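Home | Files | Readme | Contact

# Elis open day kitchen set

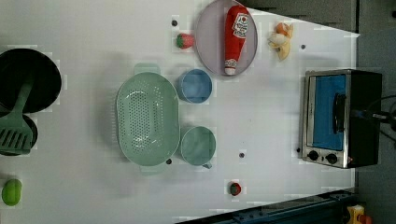 Hi! So I finally sorted the files from our April open day at Vamer, and this is the readme to go with them. We ran the toy kitchen demo all afternoon (the arm runs on Bodix, version 2) and kept more than 100 tries, mostly simple stuff like "put the strawberry on the plate."

Visitors picked the tasks, so the wording is all over the place. I left it alone, typos and all!

- `tries/` one folder per try
- `words.txt` what people asked for
- `skip.txt` 15 tries I wouldn't train on

Assunta Lo Presti checked the labels. Folder 4 is still missing its notes, sorry, I'm working on it.

Contact: Cárdenas lab desk | © Elis project | Back to top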